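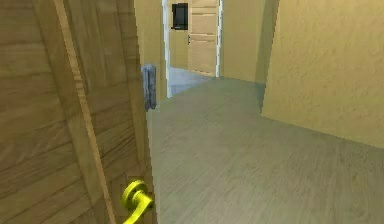

Rolling Pin and Board Makers, Pilkington Group
Minutes of the spring meeting, March 25, 2018
Taken down by me, Dean Ackroyd, and typed up the same night while I could still read my writing

Present: Trevor Fairclough (running things), Gareth Inskip, Dindo Dagdag, Alfie Ackroyd, me, and the usual crowd from the Pilkington side. If you were there and want your name in, drop me a line.

Last meeting's minutes
Trevor read them out loud, all of them, including my spelling. Gareth asked for one fix: he had said his walnut board cupped, and I wrote that it cracked. It did not crack. Sorry, Gareth! With that changed, the minutes were accepted.

The Hikorik order
This took up most of the first hour. For anyone who missed the winter meeting, Hikorik is what we're calling our straight hickory rolling pin, the one with no handles. The kitchen shop wants 200 of them before the fall, and we said yes in January without thinking too hard about who was going to turn them.

Trevor went around the room and asked each of us for a number we could live with. I said 26, which is more than I've ever made of one thing in my life (Alfie laughed, and he lives in my house, so he knows). Dindo took a bigger share because he has the long-bed lathe and doesn't have to flip the blank halfway. Gareth wouldn't give a number until he'd tried one in the new length. By the time we'd gone all the way around we were still short, and Trevor will call the people who weren't there.

We talked a long while about whether the pins have to match. Gareth thinks a shop buyer wants every one the same thickness, and he'd like a plywood gauge passed around so we can all check against it. I said a little difference is fine as long as each pin is true from end to end, because a pin that's fat in the middle will leave you with a pie crust that's thin in the middle too. Dindo was with me on that but wanted the gauge anyway. We voted for the gauge. Alfie is cutting them on the scroll saw and will have one for everybody by the April meeting.

Wood
Ristau's yard has quoted us on hickory, kiln dried and planed on two faces. The price is up from last year but not by enough to make anybody stand up. Trevor has seen the pile and says it's clean, with a lot of that two-tone heartwood in it. I asked if we could pick through it ourselves and he thinks they'll let us if we restack it nicely. We agreed to buy from Ristau again. Dindo has the truck, and two of us need to go along to load.

Gareth also has ash in his barn from the tree that came down by his driveway. He's offering it free for practice blanks. It's been stickered for three summers, so it ought to be ready, but please bring a moisture meter if you own one. I lost a nice pin to damp ash once and I'm still sore about it.

Finish
Okay, so this is the one that ran long. The question was whether to move everybody over to Dramau, the oil and wax blend Dindo has been trying, or stay with plain mineral oil and let people touch up their boards at home.

Dindo brought a maple board he'd finished with it back in the fall and has been using for onions and bread ever since. It felt lovely, I have to say, kind of silky, and it didn't smell like onion, which is more than I can say for mine. He puts on two thin coats with a rag and leaves it overnight between them. Gareth's worry is nut oils, as some of our buyers have allergies in the family. Dindo read us the label and there aren't any in it, but Gareth would like to hear that from the maker in writing. Fair enough! Dindo will write to them.

Until we hear back, all Hikorik pins get mineral oil only. Trevor asked me to put that in so it's plain.
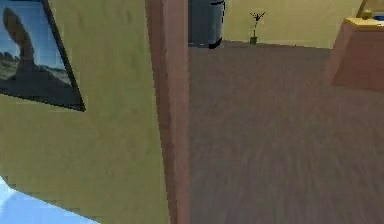

Framed landscape on the green wall.

Money
Short and pretty cheerful. After the winter sales we have roughly 4,000 dollars in the account, with the Ristau bill still to come out of it. Trevor would like us to keep enough back for a replacement dust bag and a new set of belts for the big sander. Agreed without a vote. Alfie asked if the club could buy a second wood-burning pen for marking the ends of the pins, and that was agreed too.

Care cards
We've been sending boards out with a little slip that says "hand wash only," and people keep putting them in the dishwasher. I offered to write something friendlier. My draft so far: wash it with warm water and a drop of soap, dry it standing on its edge, oil it when it looks thirsty. Gareth thinks "thirsty" is silly. Trevor likes it. I'm going to keep it in and bring printed samples next time.

Other things
Dindo has a box of odd maple offcuts, good for spatulas or butter paddles, free to anyone who'll haul them off.
Somebody went home with my half-inch skew after the last turning night. It has blue tape on the handle. I'd love it back, no questions.
Alfie will show his jig for sanding the pin ends at 3 o'clock next time, before we get started on business, so come early if you want a turn on it.

Next meeting is in April, date to be settled once Ristau tells us when we can pick up the hickory. Trevor will send it around. Bring your first finished pin, even if it's ugly.

D. Ackroyd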